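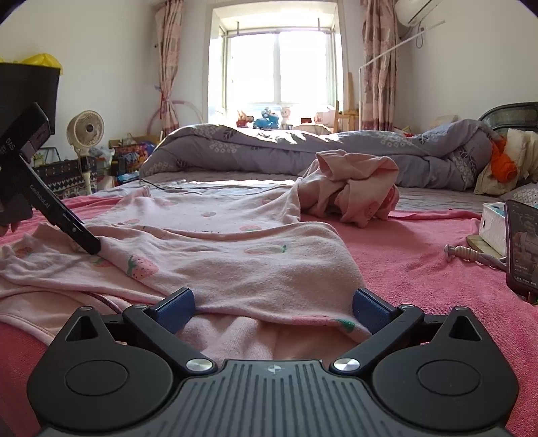

Potato salad for a big party — make it the day before or not?

Lacson
Posted 21/12/2018
Hello all. I am asked to bring potato salad for the family party of my wife, and it must be a big bowl. In my country we make it with broth and vinegar, no mayonnaise, and we eat it the same day. Here everybody expects the creamy one with egg and pickles. My question is if I can make the creamy one the evening before, or will it be dry and sad in the morning. I have 7 pounds of yellow potatoes already, so please do not tell me to buy a different kind.

Skadum
Day before, always. The potatoes need the night to take the taste. I boil them whole in the skin, peel when I can hold them, cut, and put two spoons of pickle juice over them while they are still warm. Mayonnaise only when they are cold. I have done it this way for every party since I got married.

grurnton_kitchen
I don't agree with Skadum. Overnight the potatoes drink the dressing and you get paste. Boil and cut the day before, yes, but mix in the morning. It is ten minutes of work.

Skadum
They drink it if you make too little. Keep one cup of dressing to the side and stir it in before you serve. I never had paste.

Gekorum
What weight of mayonnaise for 7 pounds? My recipe card is in grams and says 700 for a similar amount. It looks like very much to me.

grurnton_kitchen
700 g is a lot, but not crazy if there is no sour cream. I use half and half. With sour cream it is lighter and the older people in my family finish their plate.

Lacson
Thank you for the fast answers. Sour cream I like. What about the eggs, do they also go in the day before?

Donal Quinlan
Eggs in the morning please. The yolk gets a gray color and the whole bowl smells of egg when you lift the lid. Same with fresh dill, it turns dark. Celery and onion can go in the evening. I rinse the onion in cold water first, otherwise it is the only thing you taste the next day.

Skadum
Dill in the evening is fine. Dark dill tastes the same.

Donal Quinlan
It does not look the same, and on a party table people eat with the eyes. But okay — your bowl, your dill.

Gekorum
One more thing for Lacson: cool the potatoes on a tray, in one layer, before they go in the fridge. In May I put a deep pot of warm potatoes directly inside and the middle was still warm late in the evening. I had to throw away everything. Also do not leave the finished bowl on the table the whole afternoon. I fill a small bowl and keep the rest cold.

Lacson
I decided. Tonight I boil, cut, add pickle juice, onion and celery. Tomorrow morning sour cream, mayonnaise, eggs and dill. So both sides are a little bit right. And I will make a small bowl with broth and vinegar for myself.

grurnton_kitchen
Good plan. Can you write the vinegar one here too? I would like to try it. Does the broth go in hot?

Lacson
Yes, hot broth on warm potatoes, then vinegar, oil, mustard and a little sugar. I will measure it this time and write the amounts after the party.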